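Pumpkin bread sinks in the middle every time

mapleandrye
Posted Tuesday, 7:40 am
I love pumpkin season so much that I start in August (don't judge). But my last three loaves all caved in the center. I'm using the Kestholm loaf pan, 350 for an hour, one whole can of pumpkin. Top looks gorgeous, then it cools and — sad little trench. Help!

crumbcoat20
Too much pumpkin, I'd bet money on it. A full can is a lot for one loaf. Try one cup and freeze the rest for pancakes.

Dritham_baker
I disagree, I use the whole can and mine dome up fine. Check your baking soda! Mine was ancient once and I got the same trench. Also those Kestholm pans are deep and narrow, so the middle takes forever.

crumbcoat20
A whole can in one loaf though?? That's pudding with a crust, sorry.
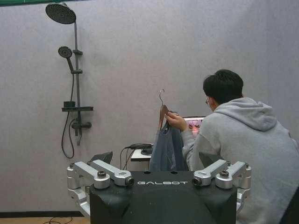
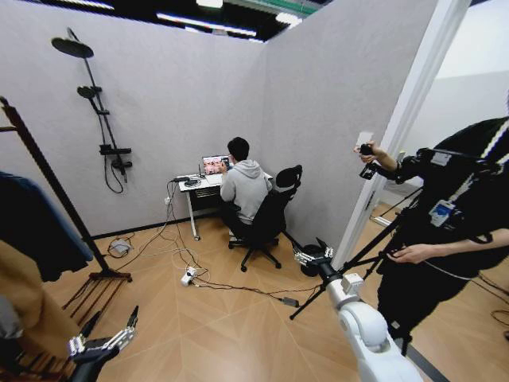

mapleandrye
Okay, soda is brand new, so it's not that. Can I just turn the oven down and bake it longer?

Dritham_baker
Drop it to 325 and give it an extra 20 minutes, with foil over the top once it's brown. Poke the very center with a skewer, and if you get wet batter, leave it in.

hourani_kitchen
I'm with crumbcoat on the pumpkin, but don't overmix either. I stir until the flour just disappears and then I put the spoon down.

mapleandrye
Trying one cup AND the lower oven this weekend. If I change both I won't know which one fixed it, but I'll have bread, so I can live with that. Walnuts or chocolate chips?

crumbcoat20
Chocolate chips. Always.

Dritham_baker
Walnuts, toasted first!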